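How to Restring a Wooden Bead Doll Without Losing Your Mind or the Beads

Sooner or later every strung doll goes limp. Ours was a Ponia, the one with the striped hat, and after two years of being carried around by one ankle she had the posture of a cooked noodle. The fix takes an evening and costs less than the snacks you'll eat while doing it.

You need 28 inches of round elastic cord, a blunt needle with a big eye, a clip, and a muffin tin. The muffin tin is for the beads. Do not use a plate. I used a plate.

Lay the doll flat and sketch the order of the beads before you cut anything. Your memory is worse than you think, and arm beads look exactly like leg beads until the doll is finished and walking on her hands.
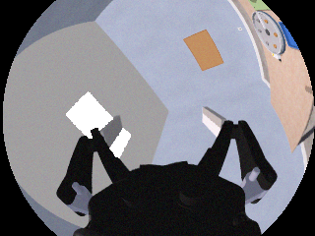 Now snip the old cord at the hip and slide everything off, one limb per muffin cup. Clip the end of the new cord and thread from the left foot up through the body and down the right leg. Pull until the legs spring back when you let go – firm, but short of launching a foot across the kitchen.

Tie a surgeon's knot, tug it, then tie another. Tuck it inside the body bead. The arms go the same way, hand to hand through the shoulders, and the head gets its own short loop.

My friend Akosua Amegashie seals her knots with a dot of fabric glue. I skipped it the first time, and there is still a bead under the stove.

Let the glue dry overnight before handing the doll back. Expect complaints.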